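Open Day at the Bodgate Workshop: Frequently Asked Questions

Visitor information, updated 8 July 2019

When is the open day and how long does it last?

The doors open at 10 a.m. and close at 4 p.m. You can come and go as you like. A full round of the building takes most people a little over an hour, longer if you stay for a talk.

Do I need a ticket?

Entry is free and you don't need a ticket for the building. You do need a place on the list for the arm demonstration, since the room is small. Each session takes 32 people. Put your name down at the front desk when you arrive. We don't take names by phone or email.

How do I get there?

Bodgate is behind the old grain store, on the river side. The number 4 bus stops at the end of the lane. Parking is in the gravel lot across from the main gate. Please don't park along the fence, as delivery trucks need to turn there.

What will I see?

There are three stops on the ground floor. The first is the parts room, where we build and repair the arms. The second is the demonstration room. The third is Fundeo, our teaching room, where you can sit at a computer and move an arm on the screen. Upstairs is offices and is closed to visitors.

What happens in the arm demonstration?

Two arms on one rail work over a small walled table. The work at the moment is cable and wire handling: picking up spools, holding them and dealing with loose wire kept in small bins. A member of the team stands next to the table and talks about the task while the arms are running. Each session is 20 minutes, with time for questions at the end.

Do the arms always do the same thing?

No. The objects on the table get moved between runs, and some are swapped out. If you go to two sessions you will probably see two different setups. Some runs go well and some don't. We don't stop the session if an arm drops something. The operator resets the table and starts again.

What does the work look like up close?

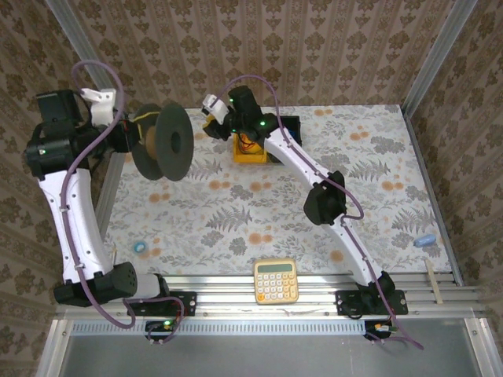
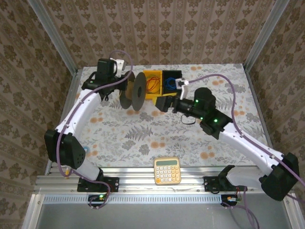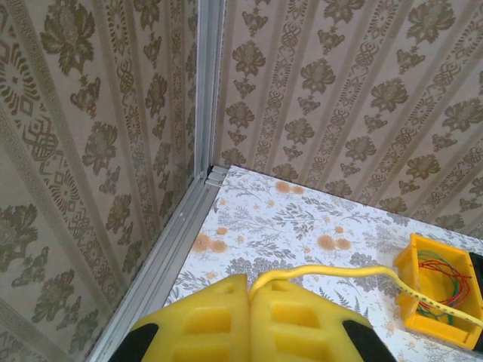

Work with a spool and cable at the demonstration table. The first two views show the pair of white and black arms on their rail; the third is from a small camera at a gripper, with a yellow cable running over a yellow box.

Why is there wallpaper and a flowered cloth?

We change the walls and the table covering from time to time. A robot that has only ever worked over a plain gray table can have trouble when it is moved to a busier one. Patterned paper and cloth are a cheap way to give it some variety. The paper came from a home store's clearance shelf. Several visitors last year asked if they could buy a roll, and we're sorry to say we have none to spare.

Why is there a calculator on the table?

It is one of the everyday objects we keep in the set. Others include rings, boxes and office supplies. Not every object is part of the task being run. The arms have to work with other things lying nearby.

Are the arms controlled by a person?

Sometimes. We run them both ways. In some sessions an operator guides the arms, and in others they run from a program that has been trained on earlier runs. The presenter will tell you which one you are watching. If you come in partway through, just ask.

Where are the cameras?

There are fixed cameras looking at the table, and small ones mounted at the grippers. The gripper view is good for close work because it shows what is right in front of the fingers. The fixed views are better for seeing where both arms are. During sessions we put the views on a wall screen so people in the back row can follow.

Will the cameras record me?

They are pointed at the table, and visitors stand behind the yellow floor line. If a hand or sleeve does get into a recording, we delete that run. Talk to the presenter if you have a concern.

Can I touch the arms?

Not in the demonstration room. There is a spare arm with the power disconnected in the parts room, and you are welcome to move its joints by hand. It is stiffer than people expect. Please leave the cables alone.

How many runs have you recorded with this task?

As of this week, 765. That number includes runs we later threw out.

Is it noisy?

The arms are fairly quiet. The parts room is louder when the compressor is on. We will have ear protection at the door in child and adult sizes.

Is it suitable for children?

Yes, from school age up. Children under 12 must have an adult with them at all times. There isn't much for toddlers to do, and strollers have to be left in the entrance hall.

Is the building accessible?

The ground floor is all on one level, and the doors are wide enough for a wheelchair. The front row in the demonstration room is kept for wheelchair users and anyone who needs to sit down. There is an accessible restroom next to Fundeo.

Can I take photos?

Yes, without flash. Flash upsets the cameras and can spoil a run. Please ask before taking pictures of staff or other visitors.

Is there food?

The Cifuentes coffee cart will be in the yard until 3 p.m. with sandwiches, cake and cold drinks. They take cash and cards. No food or open drinks in any of the three rooms.

Are there talks?

Two. Inger Ravn speaks at 11 a.m. on why cable is hard for robots to handle, and takes questions afterward. At 2 p.m. there is a shorter talk on Sillisa, the software we use to label and sort recordings. Both are in Fundeo, and the computers will be switched off while they are on.

Can I bring a school group?

Not on the open day itself. School visits run at other times of the year for groups of up to one class. Ask at the front desk for the booking form, or write to us and we will send it.

I left something behind last year. Do you still have it?

Possibly. Lost items are kept in a box at the front desk. Right now it holds two umbrellas, a child's blue sweater and one bicycle light.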